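Preparing a Litter Tray for a Newly Adopted Cat

Economou Animal Shelter -- Adopter Guidance, revised 02/09/2022

Please have the tray ready before the cat arrives. Choose a quiet corner away from food and water bowls. A tray beside a washing machine is often refused.

1. Wash the tray with warm water and mild dish soap. Do not use pine or citrus cleaners.
2. Dry it fully, then pour in unscented litter to a depth of 5 cm.
3. Place the cat in the tray once after arrival and let it step out when it wishes.
4. Scoop twice a day. Replace all litter weekly and wash the tray again.

Homes with more than one cat should provide one tray per cat, plus one extra -- on separate floors where possible.

If the cat stops using the tray, or strains without passing urine, call a veterinarian the same day.
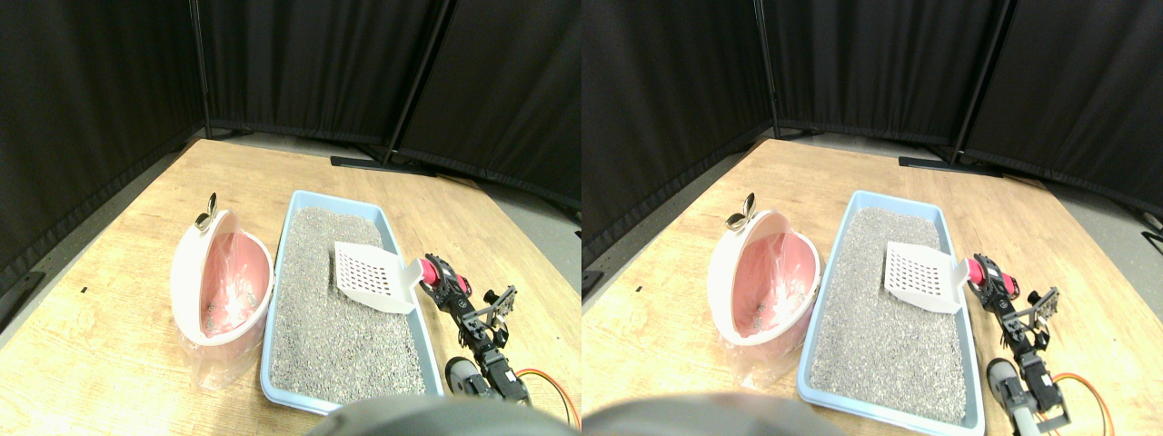

Vasiliki Tzavaras writes that her older cat ignored the tray until she moved it out of the hallway, and asks whether the litter brand should be changed at the same time. We advise against it. Make one change, wait several days, and then consider the next.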